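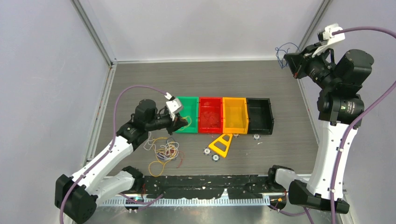

Floating shelf on a plaster wall, which anchors?

plasterpatience
Hi all, first post in the Walls and Shelving section. I bought a long Nurna shelf for the hallway, and the wall behind it is old plaster over lath. My magnetic stud finder beeps at everything, bless it. The shelf has 3 bracket holes and I can only line one of them up with a stud. Would you trust anchors for the other two? It'll hold cookbooks and a big fern, so we're not talking feathers.
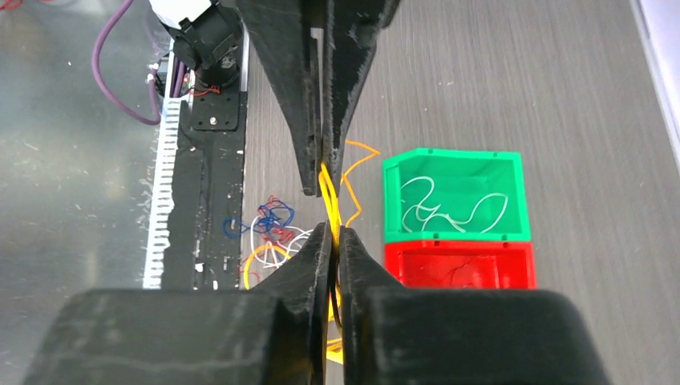
guvton_gal
I wouldn't, not for cookbooks. Plaster gets crumbly with age and an anchor only holds as well as whatever is behind it. Screw a board across two studs, paint it to match the wall, and hang the brackets from that. Mine has been up since we moved to Guvton and hasn't budged.

sawdust_and_tea
Going to disagree, kindly! I've used Cutaden toggles in three rooms now, all lath and plaster. The trick is drilling slowly, with masking tape over the spot — no hammer setting, please. A board looks a bit heavy in a narrow hallway, to my eye.

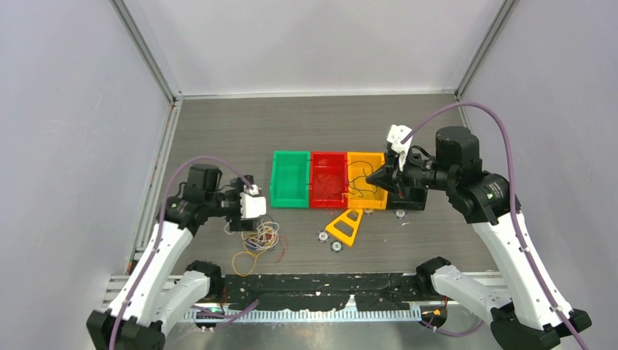

Trays and wiring on the bench

guvton_gal
Fair enough on looks, but toggles need a clean hole and a decent cavity, and old lath doesn't always give you either one.

plasterpatience
Thank you both, this is so helpful. I measured again and the studs are 401 mm apart, and the outer brackets are 460 mm apart, so of course they miss each other. I could drill new holes in the back rail, I suppose, though I'd hate to split it.

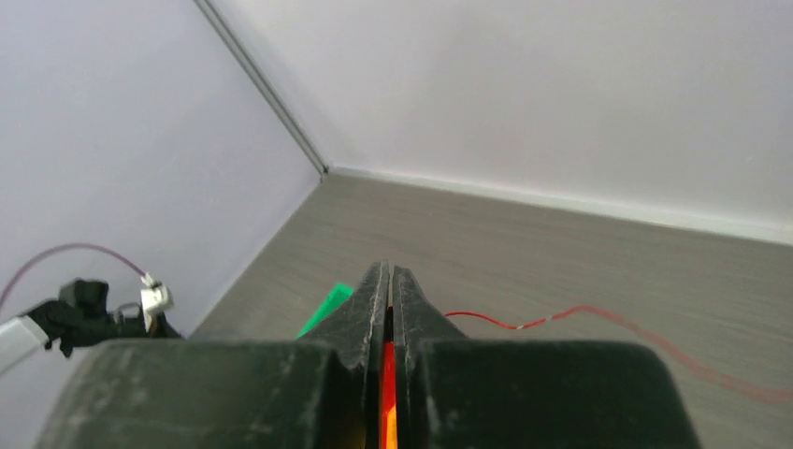 It's solid pine, by the way, and I do have a good sharp bit. I might try a scrap piece first and see how it goes. Does anyone know if the Chornovol hardware store still cuts boards to length, in case I lose my nerve?

sawdust_and_tea
They did in September. Go early in the morning, the saw line gets long.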